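# Chapter 8: What an Open Day Shows
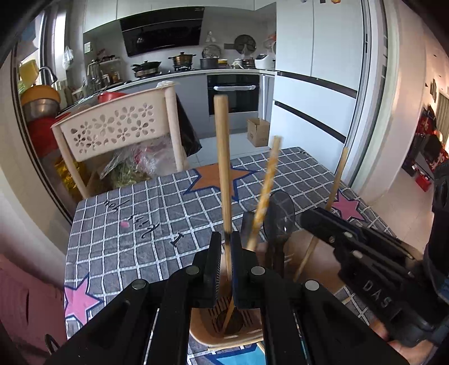

Demonstrations are the weakest evidence in this book, and the kind most often quoted. The Prandel open day at Kirkden drew 57 visitors, and most left talking about kitchens. Ask what they had seen. Two black fingers closed on a long wooden stick above a crowded utensil holder – a fair grip on an easy shape. A slotted handle or a spoon head sitting low behind the slats asks for more, and the 20-minute program had no slot for failures.

Before reading on, write down what you would want to know about any grip shown to you: how many tries, who chose the object, who set it upright. Section 8.1 puts these questions to the Jerow and Henao trials.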